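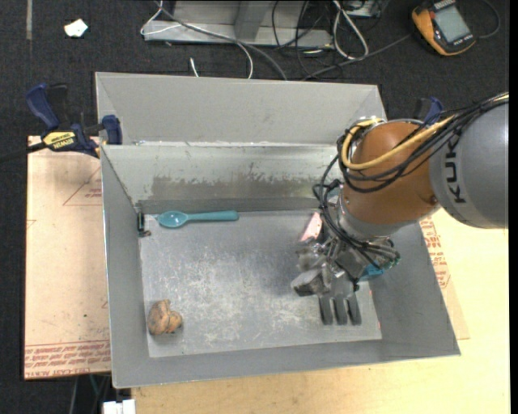 Where do all the spoons in an office kitchen go? Most of them go home with the people who work there, in lunch bags and coat pockets, and stay there.

FOR IMMEDIATE RELEASE

Bridness Launches Spoon Replacement Plan for Offices That Have Given Up Asking

TERNIVECK, November 17, 2023 – Bridness, which supplies cutlery, mugs and plates to shared workplace kitchens, today announced Vitale, a subscription plan that restocks missing spoons every month without sending anyone an email about it.

The plan follows a survey the company ran in August, in which 1,683 office workers answered questions about the kitchen they share with their colleagues. More than 624 of them said they had stirred a hot drink with something other than a spoon in the previous week. Forks were the most common stand-in, followed by knives, pens and the handle end of whatever was left in the drying rack. One respondent named a house key and asked that we not judge her. We do, a little.

Bridness has been in the business of office cutlery long enough to know that forks and knives stay more or less where they are put. Spoons travel. A teaspoon leaves with a yogurt, spends a night in a tote bag, gets washed at home out of politeness and goes into the wrong drawer. By the following month it has become a family spoon and is being used to feed the cat.

"We spent years advising customers on how to get their spoons back," said Fulvio Lombardi, managing director of Bridness. "We recommended signs. We recommended friendlier signs. We had a customer who engraved the company name on every handle, and all that did was tell us whose spoons were turning up at everyone's barbecue. At some point you have to admit that the spoons have left and send more spoons."

How the plan works

Customers on Vitale receive a starter set based on the number of people who use the kitchen. After that, a small box arrives each month. The office manager, or whoever has ended up being responsible for the dishwasher, looks in the drawer, decides whether things seem bleak, and picks one of 2 box sizes for the next delivery. The sizes are called Regular and Bad Month.

There is no audit. Bridness trialed one and found that asking a grown professional to count teaspoons on company time did not improve relations with that professional. Customers who end up with too many spoons can return the extras in the same box at no charge. The company has set aside a shelf for these returns and expects to go on having plenty of room on it.

Tablespoons are available as an add-on. Soup spoons are also available, though the survey found that opinion on them is sharply divided, and several respondents used the comments section to explain at length that a tablespoon and a soup spoon are the same thing. Several others used it to explain that they are not. Bridness sells both and takes no position.

Cheap on purpose

Vitale spoons are made for Bridness by Jidemex, its longtime manufacturing partner. The brief to Jidemex was an unusual one: a spoon that works well, survives the dishwasher and is not especially nice. Earlier Bridness spoons had a weighted handle and a soft satin finish, and customers loved them so much that they took them home at a remarkable rate.

The new design went through 4 versions. The first was too light and made people feel they were on a plane. The second was fine, but testers kept describing it as "cute," which was taken as a warning. The third was dull enough, but it would not stand up in a mug without tipping the bag out. The fourth was described by the test group as "a spoon," and went into production the same month.

"I have never been so pleased with such a flat piece of feedback," said Lombardi. "My wife says it is the plainest thing we have ever made. She has three of them in our kitchen and I would like to know how."

Other findings from the survey

The Bridness survey also asked about kitchen habits in general. Some of the results have been passed along to customers as guidance, and the rest are included for anyone who has wondered if their own workplace is unusual. It is probably not.

Most respondents said they always wash up after themselves. Most respondents also said that their colleagues hardly ever do. Bridness has looked at these two findings side by side for some time and is prepared to let readers draw their own conclusions.

The word "soaking" came up often in written answers, usually in quotation marks. Respondents appear to agree that a bowl may be left to soak until the end of lunch. Views differ on a bowl that has been soaking over a long weekend, and on whether it still counts as belonging to anybody.

Signs remain popular with the people who write them. Respondents who had put up a sign in the kitchen rated it as fairly effective. Respondents who merely worked near a sign could not, for the most part, recall what it said, although a good number remembered the clip art. A sign with a rhyme in it was more likely to be remembered and much more likely to be resented.

Asked whether they had ever taken a spoon home from work, a large majority said they had not. Asked in a later question whether there was a spoon at home they could not account for, a large majority said there was.

The spoon amnesty

To mark the launch, Bridness is inviting workplaces in Terniveck to hold a spoon amnesty. Participating offices will receive a plain lidded box with a slot in the top, to be left in the kitchen for as long as it takes. Staff are asked to drop in any spoon that may have started its career elsewhere. The box does not lock, has no camera and should be placed somewhere people can walk past it looking natural.

Spoons from any employer, current or former, are welcome. So are airline spoons, cafeteria spoons and the long thin ones that come from places that serve sundaes. Bridness will wash and sort whatever comes back. Its own spoons will return to circulation, and the others will be offered free to local community kitchens, which have the same problem and have been very decent about it.

The company asks that people not include notes of apology. During a small trial of the box last year several did, and the staff who opened them found it hard to get on with the afternoon.

Availability

Vitale is open to new customers from today. Existing Bridness customers can switch at their next delivery by replying to their usual order confirmation with the word "spoons." Offices with more than one kitchen should set up each kitchen separately, as combining them has led to what one customer called raids.

A matching plan for mug replacement is being considered. Lombardi declined to give a launch date, citing the emotional complexity of other people's mugs.

About Bridness

Bridness supplies everyday kitchen basics to offices, clinics, schools and workshops. Its range covers cutlery, mugs, plates, dish racks and a sponge subscription that customers are always meaning to look into. The company is based in Terniveck, where its own staff kitchen is currently short of teaspoons.

Press contact

Questions about Vitale, the August survey or the spoon amnesty can be sent to the Bridness press desk in Terniveck. Sample spoons are available to reporters on request and do not need to be returned.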